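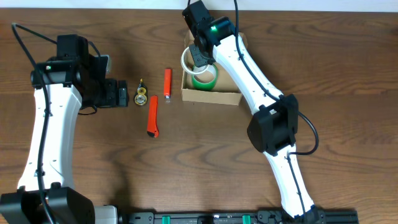

The table this morning, with the green tape in its cardboard tray.

July, a little after 7 in the morning

I have been meaning to write about the odds and ends for weeks, and now that the kettle is on and the house is quiet I may as well begin. The tray was my one good idea this month. It came out of the bottom of a parcel from Stonholm, a plain shallow thing in brown corrugated card, and I very nearly flattened it for the recycling before it struck me that it was just the right depth for tape. So into it went the green roll, which I am fonder of than anyone ought to be of tape — I like the way the light gets into the edge of it — and a white ring along with it.

The small things are another matter. They sit out on the bare wood and get moved from one side to the other whenever I want to write a letter, and then they creep back again. I did promise myself a second tray. I even went into Tannous on the way home yesterday and looked at the little boxes with lids, but they wanted more than I cared to pay for something to keep batteries in, and I came out with a loaf and a packet of envelopes instead.

Still, I do love this table. I bought it the winter I moved to Dallach, and it took two of us and a good deal of puffing to get it up the stairs. The grain is dark and wavy and runs about like water, and I have lost many a good half hour following one line with my finger when I should have been doing the accounts. It wants waxing again before autumn. There is half a tin left under the sink, if it hasn't dried up.

Tomorrow I must sort the string drawer, which has 4 balls of string in it and not one end to be found. Toast first, though, and the last of the plum jam.

Recent entries
The string drawer, part one
Rain all the way to Stonholm
Plum jam and a burnt pan
What I kept from the old kitchen

Contact | © Notes from Dallach | Back to top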